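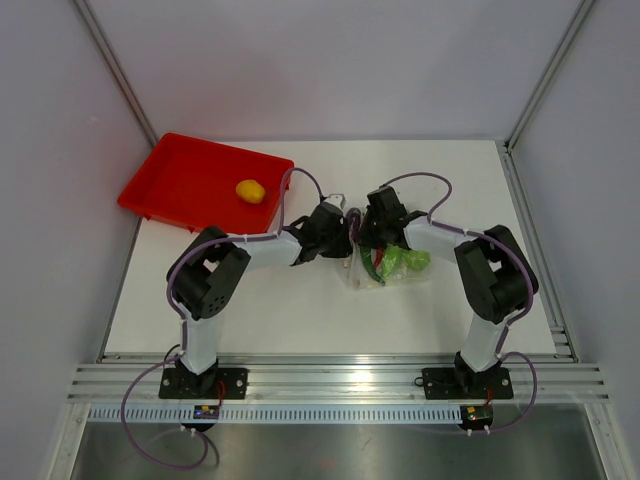 Seen a lot of people lately swearing that you should put all your vegetables in one clear bag and they'll keep for ages. Greens, chilies, the long stuff, everything in together. I have doubts. Going to post them here as I go. (1/12)

The claim comes from a leaflet by Prurimitz, who sell bags. It says households throw out 95 percent less produce with "one-bag storage." Less than what? Which households? There's a footnote mark next to the number and no footnote anywhere on the sheet. I turned it over twice. (2/12)

For the record, I like the idea. My fridge drawer is a graveyard of half-used things in knotted grocery bags and I would love to have one bag I could pull out and see into. Seeing what you own is worth something. I just don't think that's the same as keeping it fresh. (3/12)

My first problem is the leaves. Leafy greens want a bit of damp and they bruise if you look at them wrong. Put anything long and solid in beside them and it leans on them every time the bag moves. The leaflet says to "nestle" the greens. Nestle them against what? An eggplant? (4/12)

My second problem is chilies. I've always kept them in a paper bag on the door shelf and they last. Closed up in plastic they tend to get soft at the stem end on me, and once one goes the one touching it goes. Maybe I've been buying bad chilies. I'm open to that. (5/12)

Lemons I leave out of this completely. A friend at Clavano (the produce place, not the bakery) says bag the lemons too. I keep anything like that in a tray where I can pick it up without untying something. If I have to dig, I forget it's there, and then I buy more. (6/12)

So I gave it 5 days, starting 11 July 2020. One clear bag in the drawer, top folded over and not knotted, because the leaflet is very firm about knots. A second lot of the same shopping stored the way I always do it. Same fridge, same shelf height. I know this isn't science. Neither is the leaflet. (7/12)

At 36 hours the one-bag greens looked a little better than mine, which annoyed me. There was fog on the inside of the plastic and the leaves seemed happy with it. I wiped the bag out because I couldn't stand it, so if you want to say I ruined the test, go ahead. (8/12)

The long purple one is what I keep going back and forth on. Dark at one end, nearly white at the tip, and I've been calling it an eggplant with less and less confidence. If it's some kind of radish then everything I just said about storing it is wrong. Red chili right next to it too, with only a bit of dark green between. And this is my trouble with one rule for the whole bag: the leaflet doesn't care which it is.

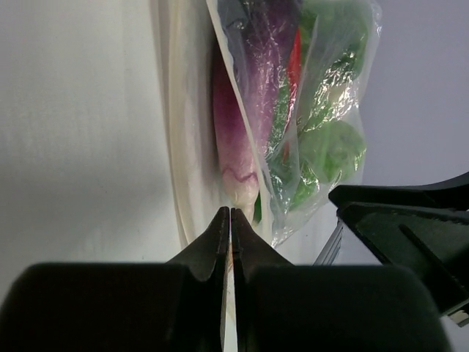 Ngan-ling Cheng wrote back that an eggplant shouldn't be in the fridge at all if you're cooking it within 2 days, bag or no bag, and that a radish would want its leaves taken off first and could then sit in there quite a while. She also thinks I should've left the fog alone. (9/12)

Okay, fair on the eggplant. I've read the same thing and ignored it because my kitchen in May and after is warmer than most people's. Still think "whatever it is, bag it" is bad advice, and she's more or less agreeing with me there. (10/12)

End of the test: greens in the one bag were fine on top and crushed underneath, mine were limp all over. Chilies were better in paper, no contest. Cucumber I couldn't tell apart. I'd call that a draw, and a draw is a long way from 95 percent. (11/12)

Someone asked whether the Firketti bags with the little holes do any better. Haven't tried them. They cost more and the holes look like the ones I get for free when I catch a bag on the drawer. If somebody wants to send me their results I'll read them – please say what you did with the leaves. (12/12)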